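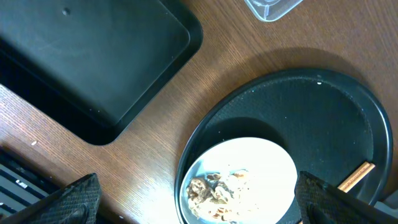
Siiri Tuominen
Travel writer, city breaks and short trips

Home Posts Guides Contact

3 min read

Two nights in Gundthorpe last week. Posting my notes in one thread, as a few of you are going in August.

The airport bus stops right outside arrivals. Buy the ticket from the machine, as drivers don't take cash. The last one into town leaves at 11:40 pm, and after that it's taxis only.

I stayed near the old harbor, in a small guesthouse called the Lerero. Plain room, good bed, thin walls. Ask for the courtyard side – the street side gets the delivery trucks from 5 am.

The old town is small and you can see most of it in a morning. Start at the fish steps and walk uphill to the gate. There are 255 steps to the top and no railing on the last stretch, so wear proper shoes.

The view from the gate is better than the one from the paid tower next to it. I did both. Skip the tower.
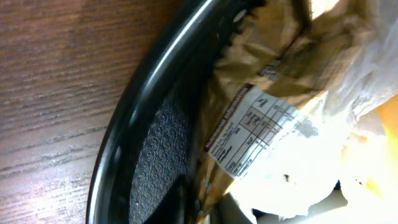

Black bowl on a wooden table.

For food, the covered market is the place. It's closed on Wednesday, which I found out on Wednesday. The soup counter at the back opens at noon and is usually sold out by two.

Dinner is late. Most kitchens don't open until eight, and the places on the square charge a lot more than the ones two streets behind it.

If you have a second day, take the ferry to Wullden. It takes 60 minutes each way. There's a lighthouse, a beach with dark sand and one café. Bring water and a jacket.

Check the return time before you leave the pier. The board in town and the board on the island didn't match when I was there – the island one was right.

Raimo Ojala asked about parking. There's a free lot by the sports ground, 12 minutes on foot from the harbor. It fills up early on weekends.

Next stop is Issahaku. I'll start a new thread when I get there.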